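Why do kitchens have wooden spoons?

A kitchen needs tools for stirring, and many families keep spoons made of wood. Do you know why? Wood does not carry heat well. If you stir hot soup with a metal spoon, the handle can become hot too - but a wooden handle stays nice to hold. Wood is also soft, so it does not scratch the pot.

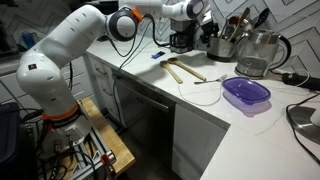 A fork has a different job. Its points are called tines, and they go into the food and hold it. Look in your kitchen drawer - which tools are wood and which are metal?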